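# Le salon de Vinmont

Ma tante avait laissé la maison de Vinmont à ma sœur et à moi, à parts égales, avec une lettre de deux pages dont la moitié concernait le salon. Elle voulait qu'on le garde comme il était, ou du moins qu'on y réfléchisse avant d'y toucher, et comme nous sommes de la même famille, nous y avons réfléchi depuis février sans bouger une chaise. Il y avait pourtant de quoi faire (la vitrine en bois sombre, avec son petit ornement tout en haut, qu'il fallait épousseter debout sur un tabouret ; les fleurs rouges dans leur vase étroit ; le tableau au-dessus du canapé, tout en feuillages), et chaque fois que je venais, je m'asseyais d'abord cinq minutes, qui devenaient une heure, sous les petites lumières rondes du plafond. 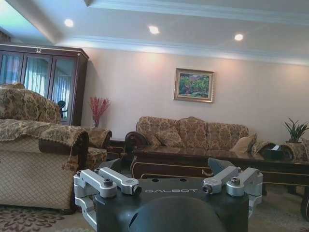 — Par quoi veux-tu commencer ? m'a demandé ma sœur, encore en manteau.

— Par la vitrine. Ensuite on descendra jusqu'au tapis.

C'était la méthode de ma tante, du haut vers le bas, et je n'en connais pas d'autre. Elle disait que la poussière avait le droit de tomber, mais une seule fois. Ma sœur, qui vit à Conesville dans un appartement où tout est blanc et rangé dans des boîtes, aurait préféré commencer par le sol, et nous en avons discuté si longtemps, si gentiment aussi, avec des détours par les Noëls d'autrefois et le prix du bois, que le café a refroidi dans la cuisine et qu'il a fallu en refaire.

Le goûter de la veille n'avait rien arrangé. Nous avions invité les voisins de la rue Jidon pour leur dire que nous ne vendrions pas, et ils étaient venus nombreux, soulagés, affamés, avec une tarte aux poires et un chien nommé Pyo qui avait trouvé le tapis à son goût. On ne peut pas lui en vouloir. Moi-même, enfant, je passais des après-midi à plat ventre sur ces grandes fleurs, à sauter du doigt de la crème à la bordeaux, de la bordeaux à la bleue, et j'avais décidé que la claire, au milieu, était une île où l'on ne pouvait pas me gronder.

Ma sœur a apporté la poubelle noire, un sac transparent bien rabattu sur le bord, et l'a posée devant la table basse. Il restait par terre une serviette en papier chiffonnée et quelques petites choses que je n'avais pas le courage d'identifier de loin.

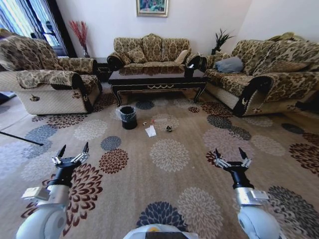 ## Ce qui était sous le canapé

J'ai ramassé la serviette, puis j'ai glissé le bras sous le canapé, parce que ma tante y perdait tout. J'en ai sorti un bouton, un crayon et un carnet de comptes à couverture molle. Elle y notait ses achats pour le salon, d'une écriture penchée : 70 pour le vase, 50 pour faire recoudre un coussin, et, souligné d'un trait, 2313 pour « le canapé à fleurs, folie, je ne regrette rien ».

Nous nous sommes assises dessus pour lire la suite. Le tissu doré et brun ne se fait plus, paraît-il, et le dossier monte en arrondi au milieu, si bien que celle qui prend la place centrale a toujours un peu l'air de présider. Enfants, nous nous la disputions. Cette fois ma sœur me l'a laissée sans rien dire, et c'est en me relevant que j'ai regardé le tableau d'un peu plus près.

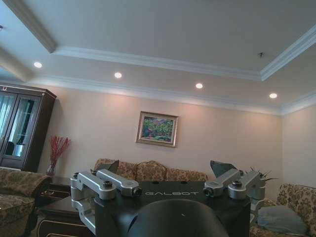

— Il a toujours penché comme ça ?

— Depuis que je le connais, il descend à droite.

Ma sœur a levé la main pour le redresser, puis elle a attrapé le chiffon et s'est mise aux moulures de la table, les crème, pleines de volutes, où les miettes de tarte s'étaient logées jusque dans les creux. J'ai noué le sac de la poubelle. Le carnet, nous l'avons rangé dans la vitrine, et j'ai écrit à la dernière page, sous la dernière dépense de ma tante : « 8 avril, gardé le tout. »

Puis nous sommes allées voir s'il restait de la tarte.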